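Club update, quick one

10/07/2022

OK so I have maybe twenty minutes before I have to pick up my kid, typing this on the couch. Sorry in advance for spelling.

For anybody new: I'm doing the after school robotics club again this year. Same deal as last year except more kids want in and we have fewer chairs. Tassanee Boonyarit is running it with me, she does the electronics side, I do the printing and the snacks. We started back in September and the first couple weeks were pretty much all sorting screws.

The project this term is recycling. The kids voted. I was pushing for a chess thing, lost badly. So: an arm picks up empty bottles off a table and puts them in a box. Sounds easy. Is not easy.

The arm is all printed, white plastic, because white is what we had. They named it Quan. There was a second round of voting on the name and I'm told "Nistora" lost by 2 and there are still hard feelings. Total spent so far is $397, mostly servos, plus a big bag of zip ties I keep finding in my car. Tarek Filali's dad gave us a box of old power supplies too, thank you again if you read this!!

Anyway, progress. Before fall break we couldn't get it to close on anything round. It would nudge the bottle, bottle rolls, everybody yells. Tarek figured out we were coming in too low and too fast. So now the rule is go for the neck, from above, slow. Neck is skinny, jaws fit, done. Well mostly done.

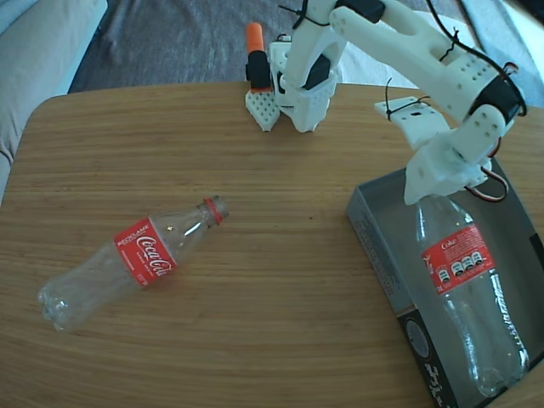 Bottles lying down are still the hard case. The neck is pointing any which way and the wrist has to match the angle or it just pushes the thing away. Right now the kids type the angle in by hand. Tassanee wants them to do it with a camera eventually and she's probably right but I want one boring version that works first. We argued about it in the parking lot, politely.

Other problem is the box. If the arm lets go too early the bottle tips and leans on the side and then there's no room for the next one. If it lets go too late the jaws drag it back out. We tried 24 drops last time, wrote them all on the whiteboard, and then someone erased the whiteboard. So no numbers. I have asked for a notebook. I have now bought a notebook.

Also wires. Every time the shoulder swings something gets tugged, and one servo lead came unplugged in the middle of a run and we spent most of an hour blaming the code. More zip ties I guess. If anyone has a good trick for keeping wires out of the way at the wrist, leave a comment, I'm serious, I'll try anything.

What's next: the Tultik showcase. We get 6 minutes at a table, so the kids need to be able to talk and run the arm at the same time, wich so far they can't. One of the younger ones wrote a speech that is mostly about sea turtles. It's good, we're keeping it.

Stuff we need:

empty soda bottles, any size, rinsed PLEASE

small cardboard boxes, no lid

a power strip with a long cord

somebody to drive the second car

Drop things at the Allura Street door, not the front office, they get grumpy with me about it. Caps on or off, doesnt matter, we're only using the neck.

More photos when I get the cable for my other phone. Ok gotta run, I'm already late for pickup.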